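Search this journal
Search
Advanced search

4. Results

4.1 Who took part

Of the 1,239 tenants invited across the two housing providers, 1,039 completed the baseline interview. The main reasons for not taking part were being away during the interview period and not wishing to discuss medicines with someone connected, even loosely, to the landlord. Response was higher in the Lovine buildings, where the on-site pharmacist visits were already known to tenants, than in the Sement buildings, where the study was the first contact many people had had with the service.

Most participants lived alone. A majority had been in the same unit for more than five years, and many had come to the building from a hospital stay or from a relative's home. The two groups were similar in age and in the number of long-term conditions reported. They differed in one respect that matters for what follows: tenants in the Sement buildings were more likely to use more than one pharmacy.

4.2 Medicines kept at home

Nearly all participants kept at least one prescribed medicine in the unit, and most kept several. Expired or discontinued medicines were common. When asked why they had held on to them, tenants mentioned the cost of replacing them, the trouble of getting to a return point, and the feeling that a medicine that had worked once might be needed again. Few saw this as a risk. Several described keeping pain medicine left over from surgery "just in case," and a smaller number said they had given some to a neighbor.

Storage varied with the layout of the unit. In studio units, medicines were usually kept in the main room, within reach of the bed or chair. In one-bedroom units they were more often in the kitchen. Locked storage was rare in both. 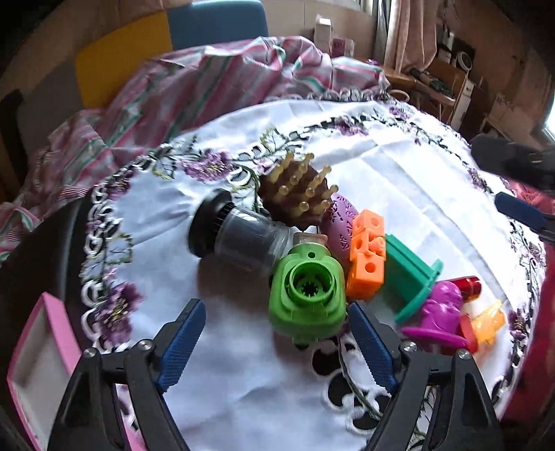
Figure 2. Tabletop in a living area, with small household items.

Tenants who had regular visits from grandchildren were more likely to say they had thought about where medicines were kept, but they were no more likely to use a lock. Interviewers recorded the same explanation many times in slightly different words: a locked box is hard to open with sore hands, and a dose that is hard to reach is a dose that gets missed. We return to this point in the discussion.

4.3 Use of the return service

The return service ran from April until the end of the follow-up period. Tenants could hand over unwanted medicines during a pharmacist visit or leave them in a sealed envelope at the building office. In all, 86 tenants used the service at least once. Use was concentrated in the first weeks and then fell off, with a small rise after the reminder letters went out.

Handing medicines to the pharmacist was much more popular than the envelope. Tenants said they liked being able to ask whether something was still good before giving it up. Those who used the envelope tended to be younger and still working, and were often out during visiting hours – this was the group the envelope had been designed for, so the finding is in line with the plan, though the numbers are small.

Around 100 tenants said at follow-up that they had meant to use the service but had not done so. Forgetting was the most common reason given. Some believed there was a charge, although the letters stated that there was none. Others were worried that the building manager would learn what they were taking. The envelopes were sealed and carried no name, but they were collected at a desk in the lobby, and tenants did not separate the two.

4.4 Differences between providers

Use of the service was higher in the Lovine buildings in every age group. Part of the gap disappeared once we took account of earlier contact with the pharmacist. What remained may reflect the hours of the building office, which closed earlier at the Sement sites. We did not collect office hours in a consistent way and can't test this directly.

Related articles
Gamage, Nilmini. Pharmacist home visits in supported housing: an interview study
Medicine returns in rural clinics: results from the Lungu district
Child-resistant packaging and hand pain in older adults
The Alent tenant health survey: methods and response
Sharing of prescribed pain medicine among neighbors: a review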